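Minutes of the Spring Meeting, Hekham Basketball Club Former Players' Association
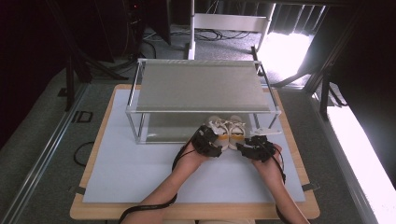 Hekham, April

The meeting opened at 7.10 pm in the upstairs room at the sports hall. 12 members were present and two sent apologies. The chair took the meeting and the secretary took notes.

1. Minutes of the last meeting
Agreed, with one correction. Under item 4, "season ticket" should read "guest ticket".

2. Matters arising
The old scoreboard has been collected from the Subramaniam store and is now in the hall lobby. The wiring has not been checked and it is not to be plugged in until it has.
The honours board still stops nine seasons short. The signwriter has asked for the full list of captains in one go. The secretary has all but two and will write to the club office for the rest.

3. Money
The balance stands at £2,474. The hall hire for the winter has been paid. The bill for the reunion supper has not come in yet and the venue will be chased.
It was proposed that subscriptions stay as they are for another year. Carried, one against.

4. Reunion game
The date offered by the hall clashes with the junior finals. Members preferred to wait for a later slot – September if possible. Four quarters of eight minutes were agreed, with rolling substitutions and a running clock except for the last two minutes.
There was a long discussion about whether players still turning out for the Wasosico works team should be allowed to play. It was decided that they may, but no more than two on court for either side at once.
Havuveo has offered to print the shirts if its name goes on the back. Accepted. Sizes to reach the secretary before the end of the month.

5. Help for former players
Two requests were considered in private. Both were approved, one in full and one in part. The fund will also pay for physiotherapy up to six sessions per member, on production of a receipt.
A member asked if this covered former coaches. The rules are not clear – new wording will be brought to the next meeting.

6. Club archive
Match programmes from the early seasons are still wanted. Anyone with spares should leave them at the hall desk in an envelope marked for the association.

7. Any other business
The side door sticks and the hall has been told.
Parking behind the hall is for permit holders only after 6 pm.

The meeting closed at 8.55 pm. The next meeting will be in June, same room.

We use cookies to improve your visit to this site. Accept | Manage settings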